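Project report: Keeping a shared office tidy
Paraschiva Bratu and Tetsuya Tsuji, 2025-09-07

We wanted to know which things in the Brendport office get in the way when people walk through it.

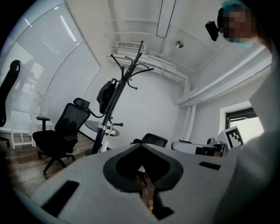

Our first question was where bags should go. Many people put them on the floor beside their chair. The black coat stand has curved hooks, and a backpack hangs well on one of them, so we kept the stand near the small round table.

We then made a short rule – the floor is for feet and furniture only.

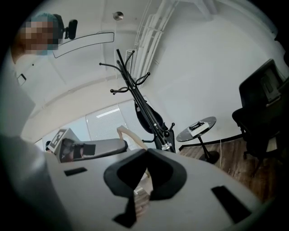 The rule was easy to understand, but small things are easy to forget. We decided to check the floor for 15 minutes each week.

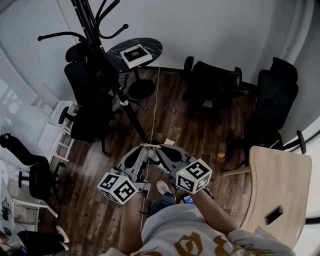
Fig. 3. Floor with folded paper scrap and small yellow ball.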